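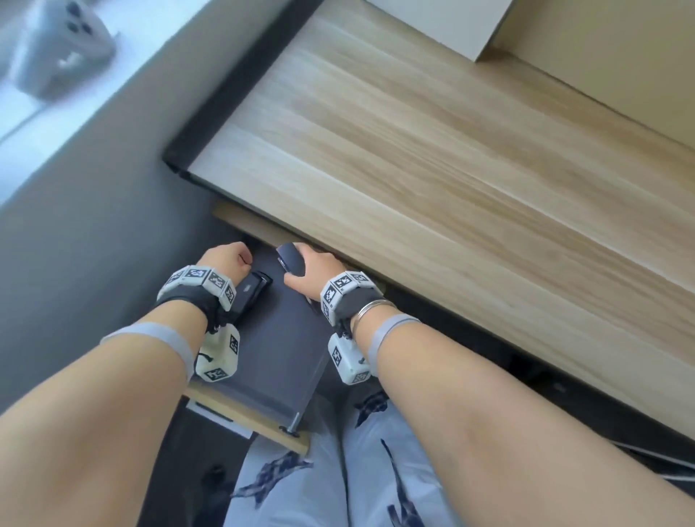

Under-desk drawer unit

An under-desk drawer unit, also called a desk pedestal, is a small storage cabinet made to stand or hang beneath the top of a desk. It holds papers, writing supplies and personal belongings within reach of a seated person, and it is found in offices, schools and home workrooms.

Types

Pedestals are usually grouped by the way they are supported. A mobile pedestal rolls on casters and can be moved from one desk to another. A fixed pedestal stands on the floor or carries part of the weight of the desktop. A hanging pedestal is fastened to the underside of the top and leaves the floor clear for cleaning. Units that are not attached to the desk are commonly built a little lower than the desktop, which leaves a narrow gap above the cabinet.

Construction

Most units are made of sheet steel or wood-based board. Steel cabinets are often painted in gray, black or white and may be paired with a desktop of another color or material, such as pale wood. Drawers run on metal slides. Many filing pedestals include an anti-tilt device, which allows only one drawer to be opened at a time. Handles may be bars, recessed grips or a lip formed along the edge of the drawer front.

Sizes

Dimensions vary by maker. The Etine pedestal, produced by the furniture firm Gavier, is 16 inches wide and stands 55 centimeters high. It is sold with either 2 or 3 drawers. The Stüber series uses a narrower cabinet with a shallow upper tray 9 centimeters deep, intended for pens and small tools.

Use

The upper drawer is generally kept for items needed daily, and the lower one for folders or bulky objects. The top of the cabinet often serves as an extra surface — particularly when the unit is pulled partly forward from under the desk. Small articles placed there can slip behind the cabinet when it is pushed back. Cables running under the desk should be kept clear of casters and drawer slides.

Care

Painted steel may be wiped with a damp cloth. Slides are cleaned of dust and, where the maker allows it, lightly oiled. The Nitbridge office furniture guide advises emptying the upper drawers before a pedestal is moved over a door sill.

See also

Desk
Filing cabinet
Cable management

Last revised December 18, 2023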